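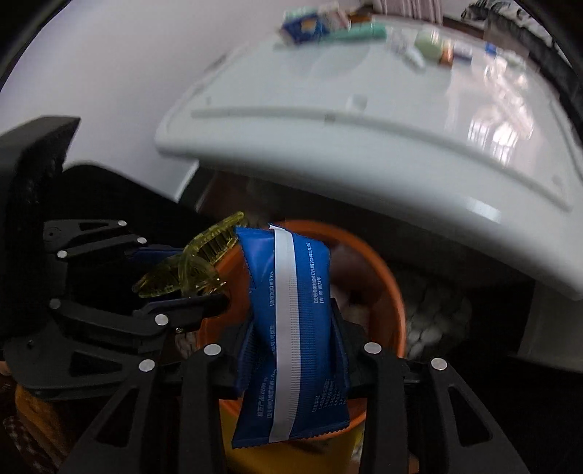 Tímea Jakab thinks the individual wrappers should be counted as packaging and the outer bags ignored, or we will never agree on what a portion is. Fine by me. I had been logging them together under snacks, mixed, and the weights made no sense next to the January sheet.

Snack packets, Skeltgate store cupboard, entry for January, started 2:15 pm.

Sorting by wrapper type today. The blue ones are the pillow kind, crimped top and bottom, with a white strip down the middle and the printing in Chinese on both sides of it. There is a date stamp up near the top. Small type, and on a glossy wrapper that has creased I have to tilt it under the lamp to get the digits. Wrote the date on masking tape for each lot so the next person doesn't have to repeat that.

Packets go in one at a time, stamp end up. When they were tipped in by the handful last month we got lots mixed and I spent a morning picking them apart again. Crumpled wrappers are not a reason to reject. Reject only if a crimp has opened or the pack stays flat when you press it at one end. If unsure, put it on the tray by the sink and leave a note.

Tally so far:
Blue, all lots: 348
Everything else: 478
Target for the cupboard: 1,000

So we are 174 short. Blomqvist said the next carton would cover it, but their last carton was light and I would like to see it before I write it down as received. Nuvham can send a part carton if we ask by noon. Not asking yet.

Storage. The round bins are easier than the square ones for this, you can get a hand all the way round the inside and nothing sits in the corners. They do take more shelf. The Stirkau shelving is too shallow for two bins front to back, so it is one row per shelf and the spare depth is wasted. Could turn the uprights round and gain a bit – have not measured.

Labels: the old paper ones lift at the edges after a week or so in that cupboard. Switched to tape and marker. Looks worse, stays on. Lot date goes on the first line and initials on the second. Leave the product name off, it is on the wrapper.

Weighing. Zero the scale with the empty tub on it, then check zero again after each lot. It drifted twice this afternoon, both times after the door was propped open. Shut the door. I threw out the two readings and redid them.

To do
– redo the snacks, mixed line on the January sheet, split by wrapper
– new marker, the thick one is dry
– ask Tímea whether the opened packs go in the tally as zero or are left out
– measure the shelf uprights

Stopped at 4:40 pm with the blue lots done and the rest counted but not yet dated.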